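El paquete de dos brazos de Clandon no vale lo que cuesta, salvo en un caso

Clandon vende desde octubre un paquete para talleres pequeños: dos brazos, dos pinzas, el programa Pleris y una jornada de puesta en marcha. La pieza que más se anuncia es el segundo brazo. Yo creo que casi ningún comprador lo necesita.

El argumento comercial es el reparto de mesa. Cada brazo trabaja en su zona y Pleris evita que se crucen. Para mover vasos, tapas y cuencos funciona, pero un solo brazo llega a casi todas las celdas y la programación se hace en la mitad de tiempo. Nosotros tardamos 45 minutos en dejar lista una tarea con uno y bastante más con los dos.
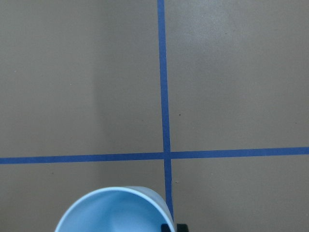
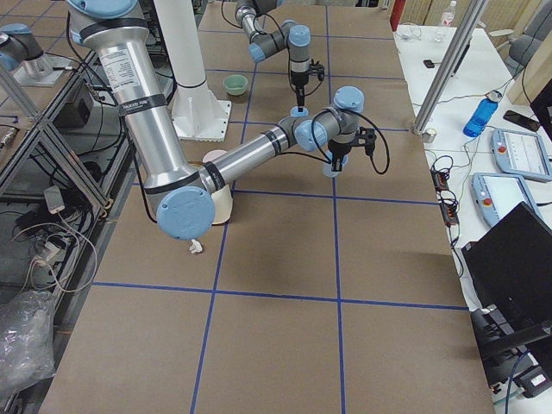 Cinta azul para marcar la mesa y piezas ligeras para las pinzas.

Lo que no sale en el presupuesto

La cuadrícula no viene incluida. Se hace con cinta corriente y conviene rehacerla a menudo - Pleris no avisa si una línea se ha movido. Tampoco se incluye el soporte anual, que son 700 euros por brazo. Nasr, el distribuidor de Bralport, ofrece el mismo brazo suelto con 60 días de prueba, y esa es la compra que recomiendo.

El caso en que sí pagaría el paquete es el de un taller que tenga que sujetar con una pinza y trabajar con la otra. Ahí el segundo brazo se justifica desde la primera semana.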